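Erkunora opens simulated test bench for comparing robot grippers

DARNWOOD, 2/13/19 – Erkunora today announced the opening of a simulated test bench that lets manufacturers and research groups compare robot grippers, wrist cameras and motion controllers before any equipment is purchased. The service is offered through the company's Darnwood office and is available to outside organizations on application.

The bench, known as Ludness, runs entirely in software. A gripper model supplied by the client is attached to a simulated arm and put through a fixed program of reaching, closing and releasing tasks. Each run is recorded from the viewpoint of the wrist camera, so that engineers can judge how much of the work area remains in view as the fingers move in.

The opening program compared 2 parallel-jaw designs under the same controller settings. A total of 1346 runs were completed, of which 700 were set aside for close-quarters work, where the fingers must operate near rails, ledges and other fixed parts.

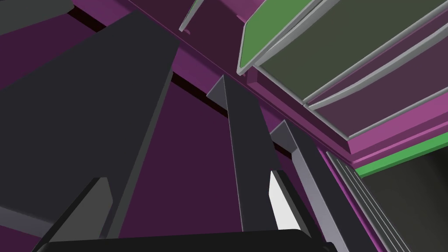

Simulated close-range view of grey gripper parts near a purple beam and a grey-rimmed tray.

"Choosing a gripper has too often meant relying on a data sheet and a short demonstration," said Lindsay Rakena, program director at Erkunora. "Our clients asked for a way to put competing designs through the same tasks, under the same conditions, and to see the results side by side. Ludness gives them that, and it allows a poor match to be found while changes are still cheap to make."

Camera placement forms a separate part of the comparison. A mount that gives a clear view of an open work surface may lose much of that view once the arm is close to a fixture. Clients may therefore submit more than one mounting position for each gripper, and the bench will repeat the full task set for each of them. Finger length and opening width can also be varied between runs without a new application.

Surfaces beneath the gripper are treated as a test condition in their own right. Colour, grain and surface pattern can all affect how well a vision system finds the edge of a part, and the bench includes backgrounds chosen to make that job harder.

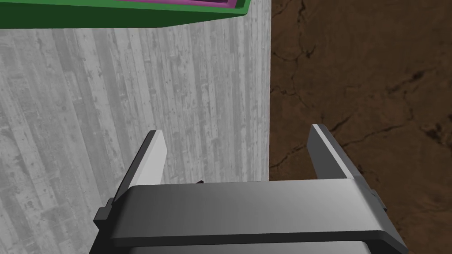

Controllers are assessed on path accuracy, settling time and the number of unplanned contacts. The motion software used in the opening program was provided by Usmani, which will continue to maintain the controller interface under an agreement with Erkunora. Clients who wish to test a controller of their own may do so through the same interface.

A written report is issued at the end of each comparison. It sets out the results for every task, lists the settings used and includes the camera recordings. Reports remain the property of the client and are not released to other parties. Erkunora does not rank products publicly and does not endorse any gripper tested on the bench.

Results from simulation are not offered as a replacement for physical trials, and each report identifies the tasks that should be repeated on real equipment.

Applications for the first intake will be accepted until the end of February. Erkunora expects to admit roughly 29 organizations. Application forms and the technical guide for gripper models may be obtained from the Darnwood office.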